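Flimach Supper Club Brings Its Long Table Indoors for the Winter

One long table, plenty of soup and a place for whoever turns up, every Saturday starting in December
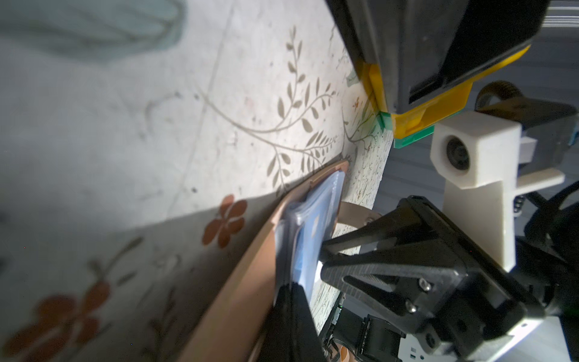

A warm room and a full plate

The Flimach Supper Club, which has been feeding neighbors in the garden behind the old Bistard mill for two summers now, is delighted to share that it will carry on right through the cold months in the mill's upstairs hall. Doors open at 5 p.m., supper is at six, and anyone who would like to come early and peel carrots will be welcomed with open arms (and an apron).

The hall seats 60, and the kitchen has been fitted with a proper range thanks to a grant of $800 from the Irnix Neighborhood Fund. Supper costs whatever you can manage, and children eat free.

"People kept asking me in September what they were going to do with themselves once the garden closed, and I have to say I was wondering the same thing," said Ankica Halilović, who started the club and still makes the bean soup herself. "You get used to eating with folks. I didn't want to go back to my own little kitchen until May!"

The opening menu features her bean soup, braised cabbage, and flatbreads from Ağca Bakery, with baked apples to follow. A meatless main dish will be served every week, and guests with allergies are asked to have a word with the kitchen when they arrive.

Ida Voß will be back at the piano after supper, and she is happy to take requests as long as they were written before 1980.

Seats can be saved at the Ağca Bakery counter. Parking is behind the mill, and the elevator is by the east door.

Comments (3)

marlene_k: So glad about this! Will there be a second sitting if it fills up?

Tobias R.: The bean soup is worth the drive. Please bring back the plum cake too.

gardengate: Is the east door the one by the bike racks?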